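Handell Stacking Rings with Bowl: a review

Let me begin with the packaging, as I spent a good part of an evening with it. The Handell stacking rings arrive inside a cardboard sleeve, inside a box, inside a second box with a window in it, all of it secured with enough tape to ship a piano. My nephew, for whom the rings were bought, was asleep by the time I got in. I had a go myself. Somebody had to test them.

You get a set of rings in the sort of colours that make a beige living room give up: lime green, yellow, purple, red, orange, pink and blue. There is no post. I looked for the post. I emptied the box and its box and then read the leaflet, which runs to 8 pages in several languages and mentions, on the last of them, that the rings are "designed for free stacking". In my day this was called leaving out the post.

To be fair to Handell, it works better than it should. The rings sit on one another well enough if you put them down flat, and a small child doesn't want a finished tower anyway. A small child wants a tower to hit. Without the post it goes over at the first swipe, and the rings travel a pleasing distance, mostly under the sofa. With our old set, a Denex, you had to lift each ring off politely, and he lost interest by February.

The bowl is sold separately. I resented this until I'd bought it, and then I resented it slightly less. It's a rounded, glossy thing in a strong teal, and it looks good enough that it has twice been mistaken for something you could serve crisps in.
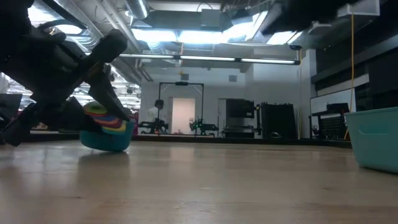
Juniper Lyons

Stacked up in the bowl, the rings rise well past the rim, and they'll lean if you let them. I have tried lining them up properly. It lasts until someone walks past. For putting away, though, I've stopped caring, and a tilted heap in a nice bowl passes for tidiness in this house.

The shine is worth a mention. On our pale wooden table the bowl gives off a little teal reflection of itself, very handsome, and it also shows every fingerprint ever laid on it. Jam fingerprints especially. It washes up in the sink without complaint. The leaflet says no dishwasher and I've obeyed so far, mainly out of fear of having to read the leaflet again.

We keep the bowl for the rings only and a plastic bin in a paler, milkier teal for the rest of the toys. I'd like to claim the colours were planned. The bin came from Promell years ago and has a moulded handle recess near the top, so you can haul it about one-handed while holding a child in the other. The bowl has no handle of any sort. Carry it full up the stairs and you will be collecting rings from every step – I've done it, in socks, in the dark.

My friend Hacer Yaman has the Kahraman version for her daughter and swears by it. Hers has a post and a lid, and I've been told about the lid more than once. If you want something that travels in the car without redecorating it, listen to her.

Good: colours, the satisfying collapse, the bowl.
Less good: the tape, the missing post, paying extra for the bowl.

Would I buy it again? Yes, and I'd open it the night before.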